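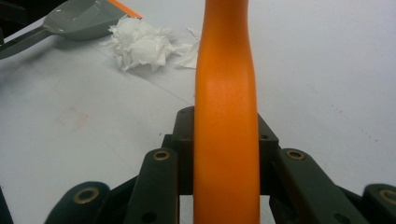 January 5, 2022. The slip fault is back on the Jeddale arm, and I spent most of the morning being cross with it before I got anywhere. Cycle 222 of the overnight run, it lost its grip partway through a lift, carried on as though all was well, and finished the whole routine with nothing in its jaws. No alarm, no stop, just a cheerful green line in the log! I went back to the hand-held gripper this afternoon to get a feel for the problem, and I keep coming back to the shape of that orange handle. It's smooth all the way along and narrows a little near the middle, so a grip taken just off the waist has a slope to slide down.

My guess is that the Arno controller calls the jaws "closed on object" from position alone, and the slip is small enough to stay inside its window. We had over 700 clean lifts in September with the straight handles, which fits -- though I'd like to be wrong, as the fix means going back to Masson for the force readout.

For now, please keep hands out of the cell after any missed lift, even if the log looks happy. Window narrowed to 13 counts, rerun tonight.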